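Clem Trevaskis keeps old computers going

I got to Clem's place in Bredach just after nine in the morning and she already had the kettle on and the radio going. She's been fixing people's desktops out of her back room for 12 years, and before that she taught piano, so I had plenty of questions (too many, probably).

"I was a terrible piano teacher," she told me, laughing. "I liked the kids, I just couldn't stand the scales!"

The first computer she ever opened up was her own. It had quit the night before her taxes were due, and the shop in Sedard wanted 284 dollars to look at it. She borrowed a screwdriver from her neighbor Vaughan Pirihi and had a go herself.

"It was the power supply. I bought a used one for 55 dollars and I walked around the house like I'd built a rocket."

Word got out, the way it does in a small town. Vaughan brought his over, then his sister, then half the bowling club. Most of what people bring her is pretty dull, she says, and she likes it that way. Dust, mainly. Fans that growl. Hard drives on their last legs with every wedding photo still on them.

"Do people back things up?" I asked.

"No! They never do. I tell them, they nod, and they come back in July with the same face on."

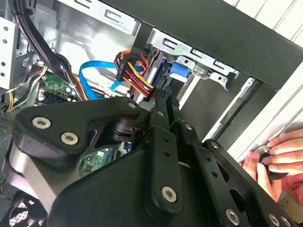 I wanted to know if she ever turns anyone away. Laptops, mostly, she said, "the thin ones, they're all glue." Those go to Brodie Pomare over in Arango, who has the patience and much better eyesight. He sends her the big old towers in return, and they settle up in lemons and the odd bottle of wine.

She showed me her notebook too, a fat green thing with a page for every job, all in pencil. There's one entry I loved that just says "Saskia K., loud, found a grape."

So what about the piano? It's still in the front room, under a pile of keyboards (the other kind). Clem says she plays it more now than she did when she was teaching, usually while she's waiting for something to install.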